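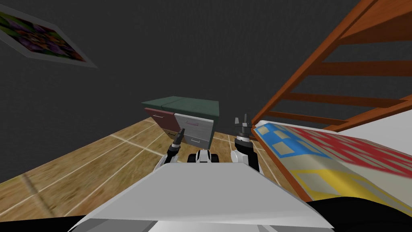 Good evening, and thank you for coming out in December, which I know is asking a lot. Let me get my glasses on and then we'll talk about gray walls.

(Wait for people to sit down. Water is under the lectern.)

I should say at the start that I am a great lover of dark paint. I have lived with it, I have sold it, and I once put it on a ceiling and had to take it off again. So when people come into our shop in Brutby and whisper that they're thinking of going charcoal, as if they were confessing to something, I usually pull up a stool for them.

The first thing I ask is what the light does at four in the afternoon. Everybody chooses paint in the morning, when they're fresh and the room is at its best. Then they get home from work and wonder who turned the lamps down. Paint a big piece of card, as big as you can carry, and move it from wall to wall for a week before you buy a single can.

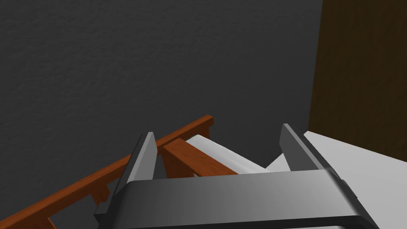

Second thing is texture, and I could keep you here all night on this one. A smooth wall in a dark color shows every bump and every place the filler wasn't sanded. A rough one is kinder, but it drinks paint. The long hall at the Murano had 666 square feet of wall and we ordered for smooth plaster - I still wince. We went back to the store twice and the last batch didn't quite match the first.

(Pass the Murano sample cards around now. Ask for them back!)

Next, the trim. People get the wall right and then reach for the brightest white they can find, out of habit I think. Try a softer one next to it and squint. With old brown wood I'd leave the wood alone, at least for the first winter, and see if you come to like it.

Money, quickly. The Catel job came to 1,476 dollars with labor, and the Tse apartment was 989, and the difference was nearly all preparation. Washing, filling, sanding, waiting. If you have a patient weekend in you, that's the part to do yourselves.

(If we're past eight o'clock, skip the bit on ceilings and go to questions.)

Now, ceilings. I promised I would tell you about mine, so here goes.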